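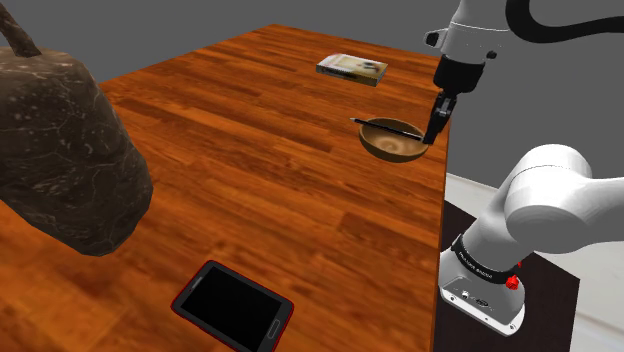
Department of Politics and Community Studies, Public Meetings Research Group

Figure 1. Wooden table (computer rendering).

4. Who came, and who came back

4.1 The meetings

The Derkamura Solidarity Campaign held 14 public meetings in Brostdale during the period of the study. All were free and open to anyone. Most had one invited speaker, a chair from the campaign and a period of questions that was meant to last half an hour and usually ran over. Two were film screenings with a short talk afterwards. The largest was the meeting of 25th October in the Pelupessy Hall, at which Forough Taheri spoke about her years of work with families displaced from the Derkamura valley and about the arms contracts that local campaigners wanted the council's pension fund to drop.

The sign-in sheets for the whole series contain 594 entries. An entry is one person at one meeting, so a person who came to three meetings appears three times. Names were matched by hand. Where two entries had the same surname and different initials we treated them as different people, which may have split a few regular attenders in two. People who did not sign are missing altogether. Door stewards told us that late arrivals often walked past the sheet, and that some people preferred not to leave a name at a meeting on this subject. We return to this in section 6.

4.2 First contact

Interviews were held with 30 people who had been to at least one meeting. We asked each of them how they had first heard about the campaign. The most common answer was that someone they knew had asked them to come. This was usually a colleague, a relative or a member of the same congregation. Posters were mentioned less often than the organisers expected, and those who did mention them had nearly always been told about the meeting by someone as well.

The campaign put much of its effort into email. It used Vanix, a mailing service, to send a notice a week before each meeting and a reminder on the day. Interviewees who were already on the list found the reminder useful. It had little part in bringing in new people, for the plain reason that new people were not on the list. One retired teacher put it this way: "I get the emails now. I didn't get one before the first meeting, did I? My neighbour knocked."

Organisers were aware of this but found it hard to act on. Knocking on doors and speaking at other groups' meetings took up evenings that the same few people were already giving to room bookings, speakers' travel and the stall in the market. When time ran short, the email was the part that always got done.

4.3 Speakers and audiences

It is often assumed that a well-known speaker draws people who then remain with a campaign. The sheets give only partial support to this. The Taheri meeting had 200 entries, far more than any other, and many of those present had not signed in before. Few of them signed in again. The following meeting was a talk by a Brostdale resident on how the pension fund was run, and the names on its sheet are mostly those of people who had been coming since August. 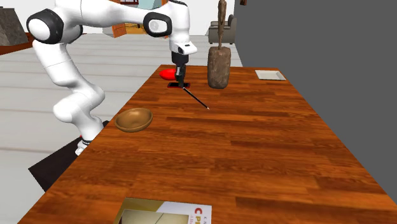
The interviews suggest two reasons for the drop. The first is that people who came to hear a particular speaker did not always see themselves as having come to a campaign meeting. Several described the evening as a talk and were surprised to be asked whether they had thought about joining anything. The second is practical. At the large meeting the questions ran so late that the chair cut the closing announcements, and the next date was given out while people were already standing and putting on their coats. Four interviewees who had been present said they would have gone to the next one had they known when it was.

Smaller meetings worked differently. With the chairs in a circle and a break for tea before the questions, newcomers were likely to be spoken to by someone from the campaign. Those we interviewed could often name the person. They were also more likely to have been given something to do, such as taking leaflets home for their own street or writing to a councillor about the pension fund. We cannot say from this material that being given a task made people return. It may be that those who took the leaflets were the ones who meant to come back anyway.

4.4 Disagreement in the room

Three meetings included open disagreement from the floor. In two cases this concerned the campaign's position on a boycott, on which its own members were divided. In the third, a man who had served in the region objected to the speaker's account of events there and was allowed to reply at some length. Organisers regarded that meeting as a bad one. The interviewees who had been in the audience mostly did not. Some said it was the first time they had heard the matter argued through, and two said that the chair's handling of it was what made them trust the campaign.

This difference in view matters for how such groups judge their own work. The organisers' notes, which were kept for every meeting and which we were allowed to read, record attendance, money collected and whether the evening went smoothly. They do not record who spoke from the floor or whether newcomers were approached. After we shared an early version of these findings, the campaign added a line for newcomers to its form. The form has been filled in unevenly since then, and we have not used the later entries here.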